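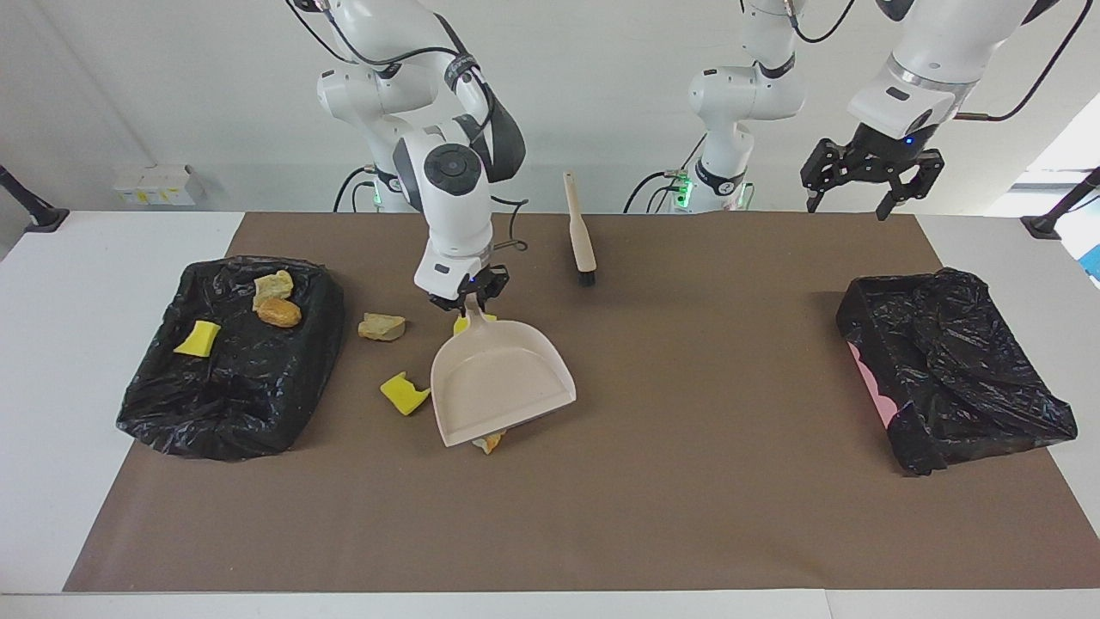
Cristóbal Ojeda asked last time why we bother with a dustpan at all when you can pick up the big bits by hand, and I said I'd put my answer in the notes. So, week 6, sweeping up and sorting!

Big bits, sure, use your fingers. But a chunk of stone sheds grit and old sponge crumbles, and I've watched people carry both across a room and leave a trail the whole way (I've done it too, at the Limadlow workshop). Get the lip of the pan flat on the surface before you push anything toward it. If it rocks, tilt the handle end up a little until the front edge sits down.

Line the bin first - and leave plenty of bag hanging over the rim, more than looks tidy. You'll want it when you tie up.

Sorting: we're using 2 bins this term. Food scraps like bread go in with the compost once we start that in October, but for now mixed is fine.

For next time, sweep one table at home and write down what you missed on the first pass. Half a page is plenty.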